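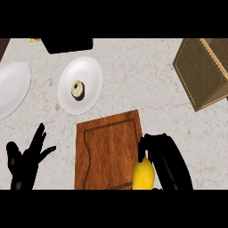

Tekness Home Workshop Club – Member Blogs

I spent most of March trying to get oil out of a marble countertop, and these are my notes on what worked and what didn't. They apply to honed marble with small stains. Polished stone behaves a little differently, mainly in that it takes longer to absorb anything, including the treatment.

Marble is mostly calcite. Calcite dissolves in acid, so lemon juice or vinegar leaves a dull mark where the surface has been eaten away. That is an etch. A stain is material sitting in the pores. The two get mixed up constantly, and the fix for one does nothing for the other. Put a few drops of water on the mark and wait. If the mark is lighter than the stone around it and you can feel an edge with a fingernail, it is an etch and needs abrasive. If it is darker and smooth, it is probably a stain.

Mine was olive oil, left under a bottle for 3 days. The standard treatment is a poultice: an absorbent powder mixed with a solvent, spread over the stain, covered, and left to draw the oil out as it dries. I used baking soda and acetone for the first round and got a slight improvement. The powder was too coarse and the acetone was gone before it could do much. For the second round I switched to kaolin clay at the suggestion of Siwan Gough, who lent me a tub of it. Mixed to the thickness of peanut butter, spread well past the edge of the stain, taped under plastic overnight, then uncovered and left to dry fully. That took out most of the color. A third round took out the rest, as far as I can tell in daylight.

Acetone needs open windows, gloves, and no pilot light anywhere nearby. It will also strip the finish from cabinets, so mask them.

After that I let the slab dry for a full week before sealing. I used a penetrating sealer from Lillex, two thin coats, wiped off after 15 minutes each. Do not let it dry on the surface. I did that on an offcut and had to take the haze off with more sealer and a white pad. Sealer slows absorption. It has no effect on etching, a point the label mentions in very small type.

For the etch marks near the sink I wet-sanded by hand, 200 grit and up, stopping when the sheen matched the rest of the honed surface. Going as far as 2,000 would give a polish, and a shiny patch in a honed top looks worse than the etch did.

Wichai Prasertsri asked whether a water drop test is enough to tell when to reseal. I think so – if the stone darkens under the drop within a few minutes, reseal. I plan to check again before the holidays and will add the result to this post.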